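**Gripper comparison, short report** — Clyde Thibodeaux, Fitzgerald Boateng

Goal: compare white fingers and yellow lattice fingers on cardboard. Same controller settings for both, Sokine defaults. White pair first, on the carton with the blue edging.
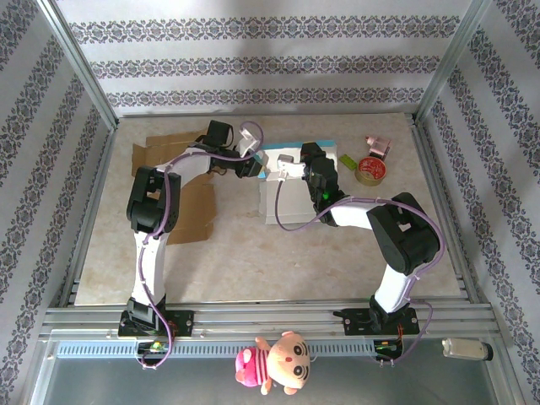

*Photo: F. Boateng*

Closing force set to 9 N. Cables need rerouting before the next round — elbow loop is to long.

Yellow fingers next, long box, one gripper per end. Wrist camera on.
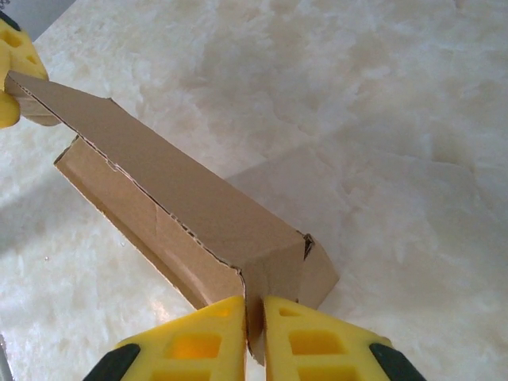

*Fig. 2. Yellow fingers on the long box, wrist view*

Still to do: repeat at 4 N, write up teh camera delay.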